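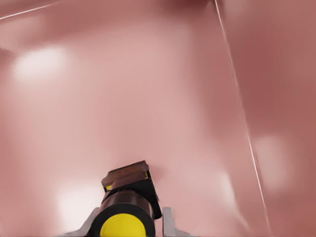
**Gripper fault review, September 2026**

Present: Shona Geddes (chair), Dougal Tosh, Isla Gunn, Jitendra Agarwal
Apologies: Valter Söderlund

**1. Minutes of the June meeting**

Agreed, with one correction. Item 4 said the approach fault was "closed." Isla asked for "closed by Horkmont, not confirmed by us."

**2. Fault on the Handley cell**

Dougal reported that the arm overran its stop point on 6 of 35 approaches. Contact each time, no injuries. The cell has been locked out.

Horkmont puts it down to a bad distance reading on smooth, curved surfaces. Shona noted that in June the same firm blamed a loose cable, and the cable was replaced. She would like to know which it was.

**3. Simulation results**

Jitendra ran the approach in simulation against a plain pink surface with the fingers open. All 27 runs stopped short of contact. He takes this as support for Horkmont's account of the controller.

Isla did not. The simulated sensor is fed a perfect distance, so the runs can't show what happens when the distance is wrong. Jitendra accepted this but thought the runs still ruled out the motion code. Dougal said they ruled out the version of the motion code loaded in the simulator, and asked if that was the version on the cell. Not known.

**4. Request to restart**

Plakix wants the cell back at reduced speed. Shona asked what speed would have prevented the six contacts. No figure was offered. Request refused.

**5. Actions**

- Jitendra: compare software versions, then repeat the runs with a 15 mm error added to the distance reading.
- Dougal: get the raw logs from Horkmont. The summary won't do.
- Isla: keep the lockout key and sign for any entry.
- Valter: answer Plakix in writing.

Next meeting to be called when the logs arrive.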